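Print this page | E-mail this entry | 3 comments

Bench notebook, Konen hand, right side
February, started 9:15 a.m.

New cover is on and I love it!

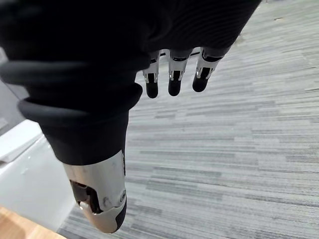 Vaughn's idea was to leave more slack in the black knit down by the base of the thumb, and it was a great call. The old cover was pulled tight there, so every time the thumb swung out the cloth dragged on it and the motor current crept up. With the extra folds, peak current on a full thumb swing reads 169 mA. The old one was giving us 320! Same script, same speed, same battery.

Ran 45 open/close cycles with the wrist pointing down and then went over the edges with a flashlight. No threads in the joints. I did have to redo the thumb once, my first try put the hem too low and it rubbed on the metal shell, so: stop the fabric partway down and keep the edge straight. Write that on the pattern, Cletus.

Thumb tip is getting pretty scuffed. Cosmetic as far as I can tell, but I want to pull the little round screw and look at the threads when we do the 3,000-cycle service. Vaughn says the Druris driver fits it better than the one in the red roll (he's right, I tried both on the spare).

Fingertip pads: wiped with a barely damp cloth, no solvent. Please no solvent. We lost a set that way on the Prirnon hand and I'm still sore about it.

Still to do
- recalibrate thumb zero, it's reading a hair off since the cover swap
- cut a second cover from the same roll before somebody uses it up
- ask Tsao for two more pad strips
- left hand gets the same treatment, can't wait

Stopped 11:40. Hand parked open, power off at the wrist.
C. Ridgeway

Shares: 2 | Print | E-mail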